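Re: [skornville-singles] Anyone tried the long-distance setting?

On 10/08/2026 a member wrote:

> I moved mine from 60 miles to 240 and now I get matches in Burkberg I'll never meet. Is it worth keeping?

I kept mine wide all August and I'd say yes, but only if you like driving! I had 43 matches (mostly Anlow, a few up in Quezada), wrote back to maybe half, and went on two dates. One was lovely. The other one spent dinner on the phone with a brother.

My rule now is a video call before I get in the car. Saves gas, and you find out fast if there's anything to talk about.
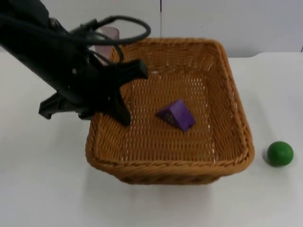

## What I'd change in your profile

Put your town in the first line, and say how far you'll travel. People skip right over the little distance number. Mine says "Skornville, happy to meet halfway" and I get way fewer awkward chats since I added it.

Want me to look yours over? Send it off-list.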